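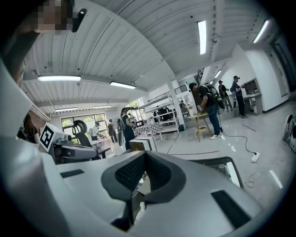
07/08/2026

I have reached the age where I will drive 455 miles for a room with decent light. My sewing corner at home is the end of the hallway, next to the water heater, and by four in the afternoon I'm threading needles by feel. So when the chance came up to move into a shared workroom in Rurmont back in February, I said yes before I'd even asked what it cost (six of us split the rent, so it turned out fine).

I want to talk about what makes a big shared room good, because I've been in bad ones and I have opinions!

First, the lights. I used to think fluorescent tubes on a ceiling were the ugliest thing on earth, and I still wouldn't put them over a dinner table, but for work? Give me all of them. You can see a pencil line on dark fabric. You can find a dropped pin. I spent two years and far too much money on cute little lamps that lit up one corner of my cutting mat and left the rest in the dark.

Second, a window with something green outside it. I don't need a view, I need leaves. When my eyes get tired I look at leaves for a minute and then I can go back to my hem.

Tables are where everyone gets into arguments. I love a small wooden table, always have. You can drag it where you want it, you don't feel bad about scratching it, and it doesn't turn into a dumping ground the way a giant one does. The catch is the height. Most of them are built for somebody sitting down, and if you're standing you end up folded in half over the thing all afternoon, and the next morning your lower back lets you know. I finally put mine up on a set of risers from Avivow -- six inches, a bit wobbly at first until I stuck felt under two of them -- and I can cut out a whole skirt now without groaning.

And get one proper chair. Mine is a black office chair with a rounded back and it is not pretty, it looks like it belongs in a dentist's billing department, but I can sit in it for three hours. The vintage kitchen chair I brought from home lasted one Saturday.

Oh, and backpacks. I hang mine on a hook now. For the first month it lived on the floor and I tripped over it so many times that I have a permanent bruise on one shin.

What I'm working on at the moment is a quilt top in the Ivuline pattern, the one with 1000 tiny triangles. I'm calling the quilt Vi, after nothing in particular, it just seemed to need a name. The triangles are all cut and in sandwich bags by color. Next week I start on the blues, and I still need to buy more gray thread.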